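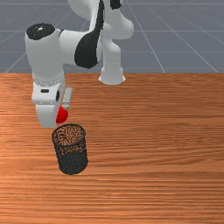
Ticket 1187: Volume 4 opens at the last page and reads backwards

Product: Ollideck reader, tablet version
Opened: Tuesday, March 3, 2020
Status: Closed, with reservations

Reported problem

Customer bought volume 4 of Vachon, a romance in which a girl falls for the ghost who lives in her school's piano. On opening it she was shown the wedding. She had been following the series since January and would have liked to get there by the usual route.

Swiping left takes her to the afterword. Swiping right takes her through the story in reverse, so the couple marry, quarrel, hold hands and finally fail to notice each other at a bus stop. She says it nearly works.

Volumes 1 to 3 open properly on the same tablet.

First reply from support

Asked customer to close the app and open it again. Customer replied that she had done this before writing, as had everyone who has ever written to us. Fair.

Asked her to check Settings > Reading direction. It says "Right to left", as it should for manga.

Tried on our side

1. Downloaded volume 4 to a test tablet. Wedding.

2. Switched reading direction to "Left to right". The book now opens on the cover, but double-page spreads are swapped, so the ghost confesses his love to a radiator on the far side of the page break.

3. Turned off spreads (Settings > Layout > Single page). Readable from start to finish in this state. Sent to customer as a stopgap.

4. Cleared the cache. No change, apart from losing the tester's bookmarks in another series. Tester has asked for this to be recorded.

5. Compared the book files. Volumes 1 to 3 carry the direction tag once. Volume 4 carries it twice, and the reader flips the pages for each one it finds.

Cause

The file came from Gredavholm, who add the direction tag when they prepare a book. It had already been added at Morton, who did the lettering. Both have written to say that theirs is the correct one. The two tags are identical.

Fix

Second tag removed and the file put back in the shop. Customers who already own volume 4 need to delete it from the device and download it again, which can take up to 15 minutes on a slow connection. Reading position will be lost. Please put reading direction back to "Right to left" first, or see step 2.

Customer's last message

Works now, thank you. She asks whether the piano is sold in volume 5. Support has read ahead and declined to comment.

Still open

Reader should ignore a repeated tag. Passed to the app team, who have marked it "low".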